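Keep the Old Computer

My desktop computer was bought used from an office that was closing down. It has been under my desk in Gillwood for years, and every spring I read that I should replace it. The operating system wants newer parts. The bank's website suggests a newer browser. The electronics store out by the highway mails me a flyer with trade-in offers, and last July the flyer offered me 60 dollars for the machine I am typing this on.

I did not take the offer, and I think most people in my position should turn it down too.

The usual case for a new computer is speed. I understand it if you edit video or play the latest games. Most people I know do neither. They write letters, pay bills, look at pictures of their grandchildren and watch the news. A machine that did those things well three years ago can do them now. What has changed is the software, which has grown heavier for reasons that mostly serve the people selling it.

When my computer slowed down, I took it to a small repair shop called Praveo, two streets over from the library. They added memory and put in a new drive. The bill came to 183 dollars, parts and labor, and the work was done in an afternoon. A new desktop of the same class would have cost several times that, and I would have spent a week moving files and looking up old passwords.

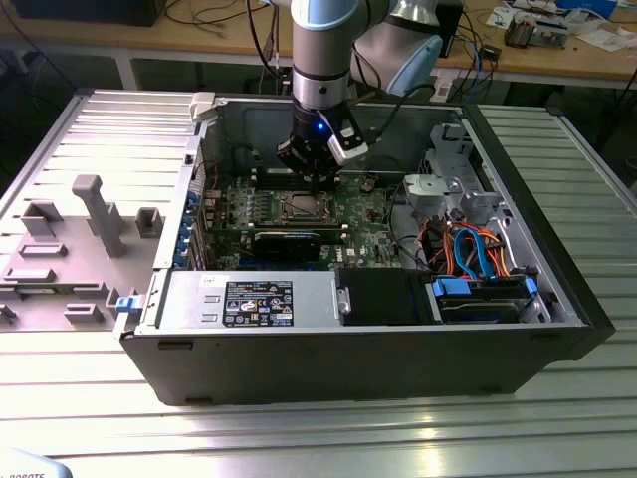
The shops that do this kind of work are disappearing, and that worries me more than the age of anyone's computer. Gillwood had three when I moved here. Now there is Praveo, and a counter at the back of the Khalaf furniture store that mainly replaces phone screens. Part of the trouble is how things are built. An ordinary desktop tower is still a fair machine to work on. Take off the side panel, lay it down on a bench, and the memory slots are right there next to the processor socket, with the graphics card close by. Try the same with a thin laptop. On many of them the memory is soldered down and the battery is glued in, and the owner is told this is the price of having something light to carry.

I don't believe it has to be. Customers were never asked whether they would accept a slightly thicker laptop that could be opened. I would have said yes, and I suspect plenty of others would too.

My sister-in-law bought a Rarnora laptop that failed after 2 years. The fault was in the storage, a cheap part in most computers. In hers it could not be swapped, so the whole main board had to go, and the quote was close to the price of a new laptop. She bought the new laptop. I don't blame her, but I don't think she was given much of a choice -- and the old one is now in a drawer, because the town only collects electronics twice a year.

A few changes would help. Stores should have to post on the shelf tag whether memory, storage and battery can be replaced. Makers should sell spare parts to small shops at a fair price. Our schools, which buy computers by the truckload, should refuse to buy any that can't be opened with a plain screwdriver.

Until then, ask for a repair quote before you buy. Ask for it in writing, and ask what the part costs by itself. If the shop tells you the machine is past saving, fine. Mine wasn't.

Related
Why the town needs more than two electronics pickups
Letters: The library's public computers
What to do with a drawer full of old chargers
Opinion: Bring back the school shop class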